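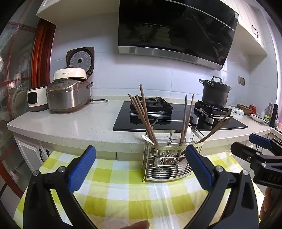

Alemayehu
Household Editor, The Orkow Kitchen Notes
5 Jan 2019

The present entry continues the review of small kitchen storage which this blog began in November. Its subject is the cutlery basket, and in particular the storage of chopsticks and spoons in the same container.

For several years the chopsticks in this household were kept in a drawer. The drawer at the Brarkville apartment is narrow, with an interior width of 54 centimeters, and it is shared with the measuring cups, the peeler and the rolling pin. Pairs were separated on a regular basis. It was therefore decided that eating utensils would be moved to an open basket on the table, and that the drawer would be reserved for tools used in cooking.

The basket now in service is of silver wire, with a flat metal band at the rim and a raised loop at the back. It stands on small wire feet. The bars at the lower front are set close together, and the bowls of the spoons can be seen through them, which makes it simple to check what is left before a meal is served.

Wooden chopsticks do not stand straight in a container of this type. They lean to both sides, and the longer ones reach well above the rim. Readers who prefer an orderly appearance may wish to consider a taller, narrower holder. This author has accepted the leaning. One practical matter should be noted: with the basket on the table in front of the burners, it is to be moved before any cooking starts.

The following routine has been adopted. Chopsticks are washed by hand, wiped, and left on a towel overnight. They are returned to the basket in the morning with the eating ends up. Spoons are placed with the bowls down. The basket itself is emptied and washed once a week – the corners where the wires meet require a small brush.

The checkered tablecloth, in yellow-green, cream and white, was purchased from Fletine for the same table. It creases when folded and has not been ironed. A cloth that is laundered this often does not, in the view of this author, justify the effort.

The next entry will address the storage of lids. Correspondence regarding drawer dividers has been received and will be answered there.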